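Notebook, December, started 7.40am

Zodance lodging listings, ski resort pages. Picking up where I stopped last night. Chantal Nguyen wants the Premholm page sorted before the late bookers come in, so everything else waits.

State of play. The Premholm page still shows lodges that aren't in Premholm. Worst one is a guesthouse in Hagedorn, wrong side of the pass, and in winter you'd drive all the way round. It comes up third in the list if you sort by distance. Distance is being worked out as a straight line from the middle of the resort. Fine in summer for a crow.

Tried first: cutoff by height difference. Took out the Hagedorn guesthouse, good, but also took out both of the lodges up by the top station which are the ones people actualy want. Put it back.

Tried second: drive time from the bottom lift car park, winter roads only. Much better. Slow though. The page sat there with the little spinner long enough for me to fill the kettle. Will have to work them out overnight and store them. 1,185 listings in the whole set, so not a big job once it's running on its own.

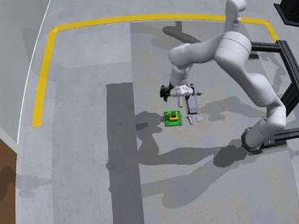
Lodges with no proper address are the next headache. Owners put "by the church" or the name of the house. Jaxon Bergeron went through the Jimetden ones by hand last winter and his notes are still in the shared folder, under his initials, not under Jimetden. Moved them. If you're reading this Jaxon, they're in the resort folder now, don't make a second copy.

Prices. The "from" price on the map pins is not the same as the "from" price in the list. Looked at one of the Premholm chalets: list says 100 a night, pin says 800. Pin is the whole week for the whole chalet, list is per night per person in the cheapest week of the year (early December, no snow to speak of, half the lifts shut). Neither is a lie but side by side they look daft. Options:

- both per night, whole place, for the dates typed in
- if no dates typed in, no price on the pin at all, just the name

Chantal prefers the second with the first as well once dates are in. So do I. The hotels won't like losing their low number on the map. They can ring her.
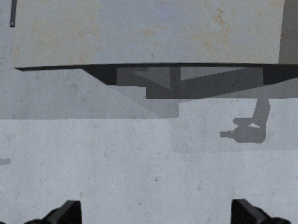
10.15. Dates box. If you type an arrival date and then change it to a later one, the leaving date stays where it was, so you get a stay of minus two nights and a page saying no lodging found. Three emails about this in the post, all of them thinking Premholm was full. Changed it so the leaving date shifts along and keeps the same number of nights. Tested on my phone and the old laptop. Phone fine. Old laptop shows the calender in the wrong place, half behind the map, but you can still click it. Leaving it.

Review scores: a place with one glowing review is sitting above a hotel with years of good ones. Sorted by plain average, that's all it is. Asked for the weighting to go back to how it was before the autumn changes. Also old reviews. One of the Hagedorn hotels changed hands, had the whole place done up, and the top review is still on about the carpets. Maybe show the most recent season first. Not today.

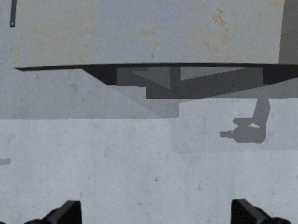
Cell view, simulated. Two gripper fingers at the bottom, stained panel at the top.

11.50. Ran the overnight drive time job early on just the Premholm lot to see. Stopped partway. Two lodges listed with the same map point, in the lake. Somebody swapped the numbers round when typing them in. Fixed by hand, ran again, finished. The ski-in ski-out tag needs checking against the piste map while I'm at it, one owner has ticked it and is a bus ride from any lift. Wrote to him politely.

Limit on results per page is 1,000 which is silly, might as well be no limit. Map crawls with that many pins on. Cut right down, with a "more" button. Jaxon wants the list to load as you scroll instead. I don't, can never get to the links at the bottom of those pages. 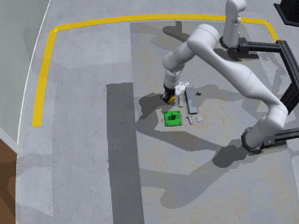
Map layout, after lunch. Chantal's complaint is that the map looks top heavy and she's right, all the Premholm pins heap up by the lifts and the rest of the valley is blank. I want one group of things near the middle, plain space to the left, big stuff kept over to the right. So: pins centred on whatever is in the results, price panel on the right, nothing on the left but valley. Zoom worked out from the pins and not fixed. Drew it on the back of the delivery note, it's pinned by the door.

Still to do:
- overnight job for the rest, Jimetden first
- pin prices, wait for Chantal's wording
- parking filter. Says "parking" for anything within walking distance of a car park. Split it into on site and nearby
- boot room and drying room are two different tick boxes and owners tick either. Merge
- ask about the shuttle times, last winter's are still up

Knocked off at 5.20, overnight job set going for Jimetden.

Comments

J. Bergeron
Found the notes, ta. There was already a second copy, I've binned it. Still think it should load as you scroll.

Chantal N.
Wording for pins: "whole place, per night". Keep it short, it has to fit on a phone. Can Hagedorn have its own page at some point? They keep asking.

J. Bergeron
Jimetden job finished but skipped the places above the village, the winter road isn't in the road data. Will look at it tomorow.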